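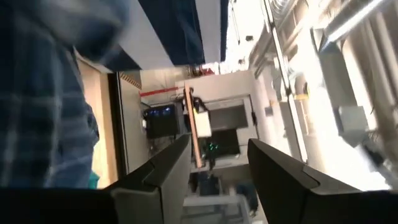
Thu 3 June, clothes bench

Back on the laundry set today, after leaving it in a sack since February (my fault, I know). Everything got tipped out on the butcher-block top and I spent the first while just getting reacquainted with it. The pink shirt is nicer to handle than I remembered. The black thing is still a nuisance, it goes down in a lump and I can never find the neck.

Main question for the day was the bin, the navy one with the white stripe. Clémence wants the whole set to live in it so we can stop borrowing crates from Rotonmont every time somebody needs the bench. Fine by me! But it's a soft bin and it does what soft bins do: put something heavy against one side and the other side leans in to say hello.

First go, I dropped things in as they came to hand. Terrible. The jeans ended up on top, one leg out, and I had to sit on the rest (not really, but nearly). Second go I folded the shirts in thirds and stood them on edge the way Clémence Tanguy does with her own drawers at home, and that was much better until I took one out and the others all lay down.

Weighed the full set dry on the parcel scale while I was at it: 3,000 g on the nose, which I don't believe for a second, so somebody please repeat it. The jeans by themselves came to 1,079 g and that one I do believe.

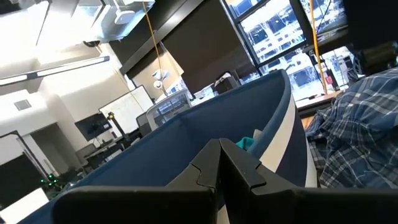

Bastien Gautier reckons I'm going about it backward and should put the small stuff in last. His argument is that little cloths vanish down the sides, and then you're digging under a pair of jeans for something the size of your hand. He'd also roll the denim and leave the shirts flat. I said rolled jeans take up half the bin, he said so do folded ones, and we left it there until coffee.

Tried it his way after coffee. Annoyingly good. Jeans rolled and pushed up against one end, gray one flat, shirts on top of that, small cloths last. It all came level with the rim and I could still get at the handle loop. I did it again with the jeans folded, to be fair to myself, and it bulged.

Then most of it back out on the table to start over from a heap, since that's how it'll come to us most days.

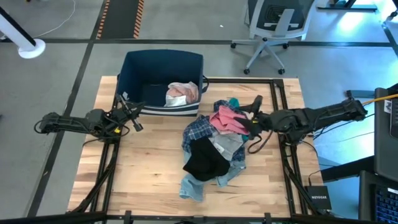

Navy bin at the back, heap in front, jeans underneath.

Notes for whoever has the bench next:

Shake the plaid flannel before folding, the sleeves hide inside each other.

Leave the label on the gray one alone. I keep wanting to snip it and Clémence keeps telling me no.

Teal cloth goes in last. If it's missing, look in the pink shirt first.

Wash list from Khaemba is on page 116 of the old book. Cold, no softener. The Neneswood powder ran out and I've ordered 9 boxes because they don't sell fewer.

Still to do: the Brostutano people want to know if a second bin the same size would stack on this one when it's full. My guess is it'll squash. Will try it when the other bin gets here, and I need to ask Bastien where he put the good scale.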